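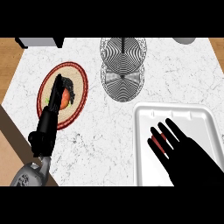
Re: [stone-home] Marble or quartz for a small kitchen?

February 21, 2023

Hello all,

I answer between the lines, I hope it is readable.

> We are two weeks from ordering and still cannot decide. My husband wants
> white marble with fine gray veins, I am afraid of lemon juice. The yard
> in Barnby says that a good sealer solves everything. Is it true?

It is true for oil and coffee, not for lemon. A sealer goes into the pores and slows down the stain, but acid attacks the stone itself and leaves a dull mark. This is called etching. We have lived with polished marble for 11 years and there are many such marks near our sink. In the morning, when light comes from the side, I see all of them. In the evening I see none.

If you take marble, ask for a honed finish. The etching is still there but the difference in shine is much smaller. Fakine honed our second piece for us before delivery and did not charge extra, so please ask your yard before you pay for it separately.

> How often do you seal? One person told me every month.

Every month is too much for our stone. I put a few drops of water on the counter and wait ten minutes. If the place becomes darker, I seal. We use Sernus, the version without perfume, and the last time was in January. One thin coat, then wipe everything that did not go in – if you leave it, you get a sticky film and it is a lot of work to remove.

> Last question: the marble offer is 1157 with cutting, the quartz offer is
> 900 without. Which is cheaper in the end?

I cannot say without the cutting price. Ask also who pays if the slab breaks during transport, and whether the sink opening is included. In our first offer it was written as "cutting", but the sink opening was a separate line on the second page, and we noticed it too late.

One more thing about white stone with thin veins: go and see the whole slab, a small sample is not enough. Ours had a rust-colored spot which was not in the sample, and the yard agreed to place it under the dish rack.

Does anybody on the list have experience with quartz next to a gas stove? I would also like to read about it.

Greetings from a kitchen with many marks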